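Tredura opens watch cleaning and repair bench to the public

August
By Yaneth Rengifo

Tredura, the secondhand goods and repair shop on Garance Street, will begin taking in sports and digital watches for cleaning, strap replacement and resale this month. The service runs from a new bench at the back of the store and is open to anyone, whether or not the watch was bought there.

The shop has handled donated watches since it opened, but until now they were sorted with small electronics and sold as found. Over 2,000 watches have come through the donation counter in that time. Many were put out with grimy straps or marked cases and sold for a few dollars, or not at all.

"People hand in a perfectly good watch because the strap is stiff and the case is grubby," said Damián Valdebenito, store manager at Tredura. "Most of that comes off with a cloth and a bit of patience."

Watches left at the counter before noon will normally be ready by closing. A basic wipe-down and check costs $2. Replacement straps in common widths start at $20, fitted. The bench does not open sealed dive watches and does not work on mechanical movements, which will be referred to Brutunard, the watchmaker two doors down.

Bok-nam Yeon, who trained the bench staff, has written a short care sheet that will go home with every watch. It recommends wiping the case and strap after exercise, rinsing rubber straps in plain water if the maker allows it, and keeping sunscreen and insect repellent away from the display. The colour of a strap can change where repellent has been left on it.

Donated watches that pass the check will be sold from a tray beside the till. The first tray holds 140 watches, most of them black digital and sports models. Proceeds go to the store's tool library, which lends sewing machines, drills and garden gear to local residents.

Ju-won Yoon, who runs the tool library, said the money would be spent first on replacing two worn-out hedge trimmers.

Customers should remove any personal data from smart watches before handing them in. Chargers are welcome but should be labelled with the name of the watch they belong to.

Enquiries can be made at the counter during store hours. Media contact: In-ho Seok, Tredura. 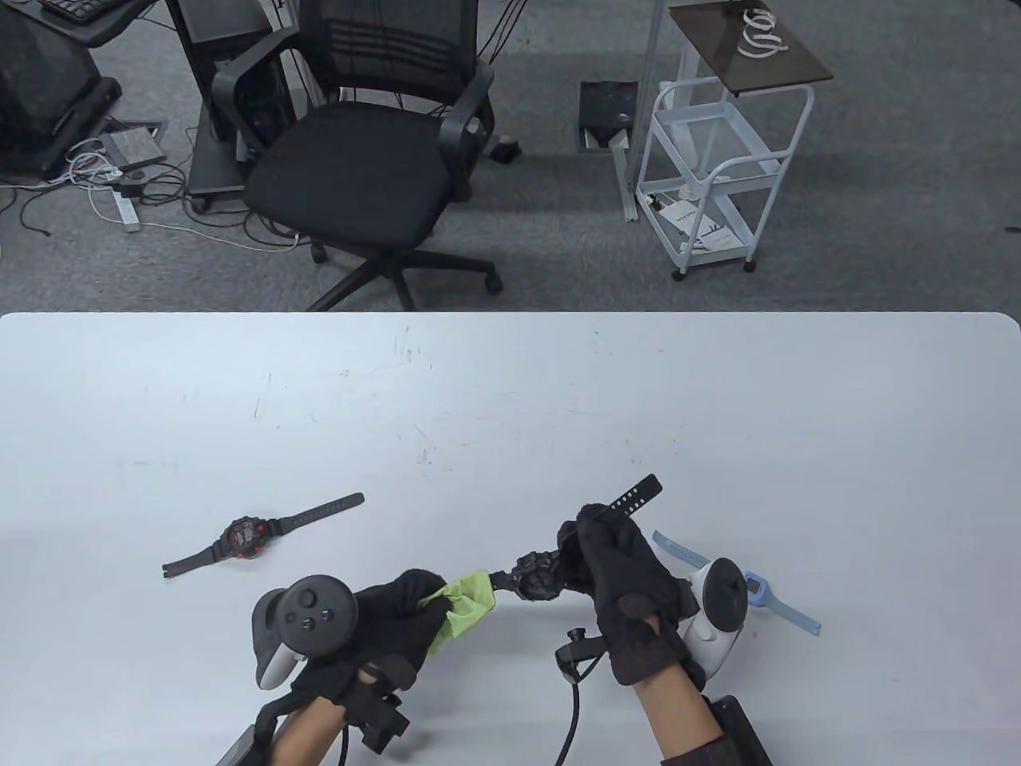 Recent news from Tredura

Tool library adds weekend pickup
Winter coat drive: what we can and can't take
Kang Hall mending night returns
New shelving for the book room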